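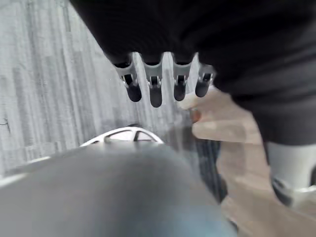
Gray carpet and the dark striped mat, Prastley bedroom

THE BED IS NOT A SHELF

Every bedroom has a place where clothes go when they are too worn to fold and too clean to wash. In some homes it's a chair. In the furnished bedroom at Prastley it is the bed, which has the advantage of being large and the drawback that people would like to get into it.

We have written about this room before. Back in April it was the curtains, and we received more mail about curtains than we had planned for. This month it's clothes, a subject on which 22 readers have already sent us their systems. Nine of those systems were the same system, and it was a hook.

Janaína Caldeira, who looks after the room and has opinions about duvets, wants the bed cleared before it gets made. Pieter Michiels makes the bed first and deals with whatever lands on it afterward. His argument is that a made bed gives you a clean surface to sort on. Hers is that it gives you a clean surface to leave things on until Thursday. They've been polite about it so far.

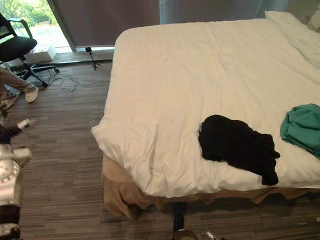

A made bed, more or less: white duvet, beige skirt, one black garment and one teal-green

Let the record show that the Michiels method does produce a handsome duvet. It also produces a black heap in the middle of it, with a tail hanging toward the front edge, and a green mound farther along. Neither would take long to put away. This has been true of every garment ever left on a bed.

The trouble is that a heap hides its own size. A shirt thrown down in a crumple looks like a decision for later. Pick it up by the shoulders and shake it once and it's plainly a shirt, and there is only so long a grown person can stand there holding a shirt. Janaína's whole routine comes down to that shake. Then it's hanger, drawer or wash, and you don't put it back down on the bed in between.

A few words on the skirt. Beige bed skirts are very good at concealing what has slid off the bed, and readers with one should lift the hem now and then. Gilmar Brito once found a sock under his that he had already held a small funeral for. He had thrown out the other one.

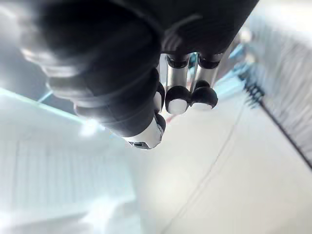

Photo: Samer Jaber

Tables come next, as they always do. Clear the bed in a hurry and everything on it will turn up on the nearest flat surface, and a white tabletop shows every speck. Our advice is to do the table the same day, while you're still annoyed. Pockets get emptied there too, so have a dish ready for the coins, or accept that the table is the dish.

Then the floor. Gray carpet is forgiving, possibly too forgiving, and dark mats will hide a black sock until laundry day has come and gone. Walk the edges first – that's where things roll.
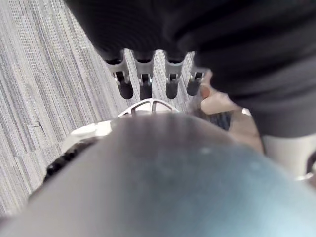 By Soo-ah Kwon

Start to finish, Janaína allows up to 55 minutes for a bedroom, including the table and the floor but leaving out any discussion of method. Pieter says he can beat that. He has been invited to try, with the clothes off the bed first, and is considering his position.

Letters about hooks may go to the usual address. We have enough about curtains.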